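Review: Meltudeck desk mat, large, in the floral print

I have had the Meltudeck on my desk since July, long enough to forgive it for some things and start resenting it for others. It replaced a cork-backed blotter that had gone the colour of old tea, and it cost me $173 delivered, a sum I have mentioned to my wife only in the past tense and from another room.

The desk is a secondhand Marinho with a top that was once French polished and has since been lived on. I write cards, mend the odd book spine and do the household accounts there, so I wanted something that would lie flat, take a bit of ink and stop my elbows from skating. The Meltudeck was recommended by Ramesh Jaiswal at the framing shop, who has never steered me wrong on glue.

Lying flat took a while. It arrives rolled tighter than a sleeping bag, and the leaflet says to leave it overnight with the pattern facing down. I gave it 2 nights and a row of encyclopaedias, and the corner nearest the window still came up each morning to see what I was doing. It settled after 10 days. A friend with the same mat says hers flattened in an afternoon, but she lives in Darwin. 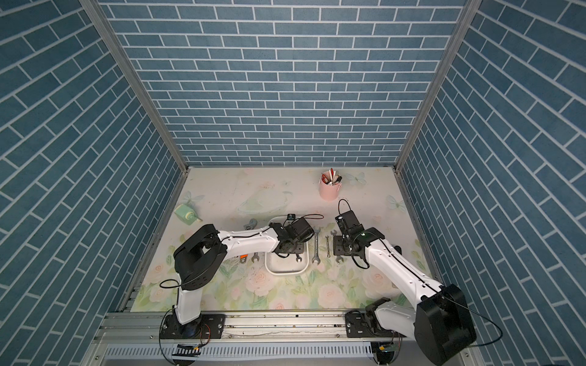
The surface is better than I expected of anything sold with a drawstring bag. A fountain pen behaves well on a single sheet of paper, with enough give underneath that the nib doesn't scratch, and a ballpoint leaves no groove you can find later with a fingernail. Ink wipes off if you get to it within the hour. After that you own a small blue mark, and I now own several, including one shaped quite a lot like Tasmania.

Glue is less happy. PVA peels away in a satisfying skin, but contact adhesive took the sheen off a patch the size of a postage stamp. The leaflet does warn you about this, in the paragraph after the one about not ironing it. I would still put down scrap paper for anything stronger than a kid's glue stick. Don't cut on it, either. I had one go with a craft knife and have regretted it every day since.

The smell deserves a line. For the first week the study had the air of a new shower curtain, and the cat moved out to the laundry. It has gone now, and so has the cat's goodwill.

I did try the Sovix before this, which is cheaper by a fair margin and comes in grey, darker grey and a colour they call Harbour that is also grey. It slid about like a tray on a ferry. The Meltudeck has a grippy underside and hasn't budged, even when I lean on it to get up.

Jornbridge, who import it, answered my email about the curling corner in 23 minutes, which was alarming. They offered a replacement and I said no, out of the same politeness that makes me tell waiters the fish was lovely.

Four stars. I'd buy it again, though I'd wait for a sale and hide the encyclopaedias first, as two of them now have bent covers and it's my job to mend them.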